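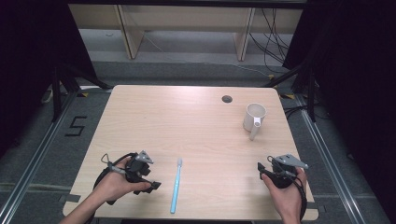

5 min read

January 5, 2024

So I finally did the thing where you stop buying stuff for a month. I know, I know, everybody writes this post in the first week of the year. But mine started back in July, when I was in no mood for resolutions and just wanted to know where my money was going.

What set it off was a bank statement. I'd spent $567 in one month on things I could not name. Rent, food, gas, all of that was on a different card, so this was pure extras! I sat on the kitchen floor with a highlighter and tried to remember what a $29 charge from Kulora was. (A candle. I'm pretty sure it was a candle, and I'm pretty sure I gave it to my sister.)

My rules were loose. Groceries were fine, and so was anything that ran out — soap, a toothbrush, cat litter, coffee filters. If it broke and I needed it to get to work, I could replace it. Everything else went on a list taped inside the pantry door, and if I still wanted it when the month was over, I could go get it.

The first week was easy and I was very smug. The second week I found out how much of my shopping happens between dinner and bed, when I'm tired and holding my phone. I'd pick it up to check the weather and wake up ten minutes later comparing bath mats. I ended up deleting the Flatar app, then putting it back, then deleting it again and leaving the phone to charge in the hallway. That helped more than anything else I tried.

Mugs were my weak spot. I own plenty of mugs. I still stood in a store in Indton holding a speckled green one for so long that the clerk asked if I was all right. It went on the list, and I drove home grumpy.

By the end there were 15 things on the pantry door. I read them over with my coffee one Saturday and half of them made no sense to me. "Small hooks"? For what? I bought a decent pair of rain boots and a replacement lid for my soup pot, and I crossed out the rest. Yes, even the green mug, though I thought about it on the drive to work for a good while after that.

I've done it two more times since then, and the second one went badly because of a birthday weekend and a very good bakery. I'm doing another one now, with one change: library holds count as shopping for fun, so I can place as many as I like. My pile is already leaning.

If you want to try it, put your list somewhere you'll walk past it. Mine's going back on the pantry door tonight, as soon as I find the tape.

Filed under: money, home, everyday stuff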